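# About Rostico

Rostico mends and alters clothes. We take in trousers, coats, work uniforms, curtains and most other things made of cloth, and we send them back ready to wear or hang.

Yoga Kwok and Anisa Lau started the business in a rented room above a bakery, with two sewing machines and one ironing board. Most of the early work was hems and zippers. A local hotel then asked whether we could keep its staff uniforms in repair, and that contract paid for our first proper shop on Majimbun Street. We have been at the same address ever since.

Today there are 8 of us. Syahrul Krishnan runs the front counter and handles all pricing. Qistina Latuheru does the tailoring for suits and formal dresses, and she is the person to ask for if you have a wedding coming up. Cadi Lougher looks after trade accounts.
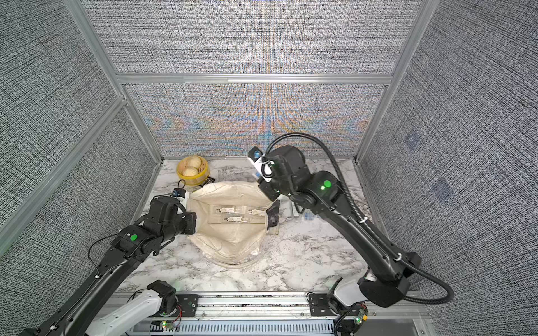 Last year we finished 1,744 repairs. Zippers are still the most common job, followed by trouser hems and torn linings. We stock thread in 165 colors, and we can order others if you can wait a few days.

Standard repairs take one week. Formal wear takes two, including a fitting — please book the fitting when you drop off the garment. We close for the first two weeks of July, and anything left with us before then will be ready when we reopen.

We don't work on leather or fur. For those we send people to Plillalov, a small workshop across the river that has done good work for our customers for years.

Clothes should be washed before you bring them in. We keep finished items for 90 days and will call you twice in that time. Prices are posted at the counter, and Syahrul will give you a firm quote before any work begins.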